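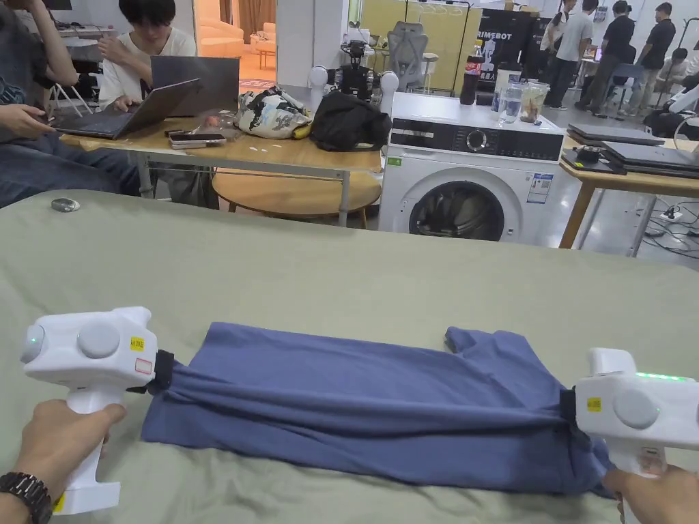 Folding a T-shirt with the two handheld grippers, demonstration room.

Minutes of the meeting after the demonstration visit
September, start at 4:10 p.m., meeting room on the second floor

Present: Florencio Vidal (chair), Melquiades Cervantes (minutes), two people from the Bosell laundry plant, three from the Niltik workshop, one from the purchasing office.
Excused: the representative of Sepúlveda.

1. Minutes of the last meeting
They were read and accepted with one correction. In point 4 the name of the building must be Botutari, and not the old name.

2. Report of the visit
F. Vidal thanked the Niltik team for the reception. The register at the door has 47 signatures. Two school groups signed with one signature each, so the real number of visitors is higher and will not be known.

The demonstration with the shirts was the one where visitors stayed the longest. One person works with a gripper in each hand and folds a T-shirt on a green cloth. The shirt is first made into a long band, and then it is taken by the two ends. The Niltik team explained that the movements are recorded and used later to teach the robot the same work. Visitors could try after the explanation.

The Bosell people asked if the cloth is necessary. Niltik answered that another surface is possible, but with the bare table the shirts moved too much. Bosell asked also about wet laundry. This was not tried. Niltik does not want to promise anything about it before there is a test.

3. Results of the trials
During the day 114 folds were recorded by the Niltik team and by visitors together. M. Cervantes asked how many of them can be used. Niltik could not say yet, because the recordings must be looked at one by one. Around 8 were stopped in the middle when the fabric escaped from the gripper, and these will be taken out.

There was a discussion about the folds made by visitors. Bosell thinks they should be kept, because workers in a plant also fold in different ways. Niltik prefers to keep them in a separate folder and decide later. It was agreed to do it as Niltik proposes.

4. Remarks from visitors
The cards from the box were read aloud. The most repeated remarks:
- The grippers become heavy after some minutes, mostly for the wrist.
- The people who stood in the back could not see the hands. A screen was asked for.
- Several persons wanted to know if the robot can fold bed sheets. The answer for the moment is no.
- One visitor wrote that the explanation was too fast. F. Vidal agrees with the visitor.

5. Arrangement of the room
The purchasing office asked that drinks are not placed on the washing machine next time, and that the bags have their own shelf. Accepted without discussion. The power strip on the floor must be fixed with tape before visitors enter. Niltik will bring the tape.

6. Offer for Bosell
Bosell is interested in a small trial in the plant, only with T-shirts and only in the morning shift. The duration would be eight weeks. Bosell needs a written offer with the price of training for the workers written apart. F. Vidal asked that the offer says clearly who pays for the damaged clothes. This point was left open, as Sepúlveda has to give an opinion on the insurance.

7. Tasks
Niltik: review of the recordings, list of the usable ones, tape for the floor.
F. Vidal: call Sepúlveda about the insurance.
M. Cervantes: send the visitor remarks to all, ask for the price of a screen.
Bosell: send a bag of used shirts in different sizes for the next tests.

8. Other matters
The key of the demonstration room has to be returned to the reception desk in Botutari, also when the visit finishes late.

The meeting closed at 5:35 p.m. The next one will be called by e-mail when the list of recordings is ready.

Minutes taken by M. Cervantes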